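Drulia Two-Finger Kitchen Arm: Cheese Prep Test
Reviewed by Eleri Lloyd, Clustville bench notes

The Drulia arm is sold as a countertop helper for repetitive prep. We ran 198 grating and transfer cycles on it in March, using a domed grater with a clear shell and a soft white cheese bought locally. A cycle counted as complete when the grater was picked up, worked and set back on the table without a hand on it.

Completion was 95 percent. Most of the failures came at pickup, where the fingers closed too high on the curve and the shell rotated out. Lowering the approach by 4 mm in the settings menu fixed the worst of it. The manual does not mention this adjustment.

Speed is the weak point. One cycle takes about 2 minutes, and Kamala Rai, working by hand with the same grater, was finished well before the arm had its grip. Soft cheese also clumps against the metal, and the arm has no routine for clearing it. Cleaning remains a manual job.

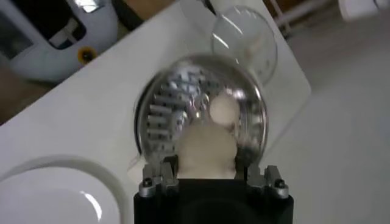

Grater dome held in the metal fingers, white food clumped inside the shell.

Grip force is adjustable in coarse steps only. The lowest setting let the shell slip; the next one up held it and left no marks. Noise is acceptable for an open kitchen.

Verdict: usable for long, identical runs with someone nearby. For a household grating cheese for one meal, a hand grater is still faster. We will repeat the test with hard cheese when the revised fingers ship.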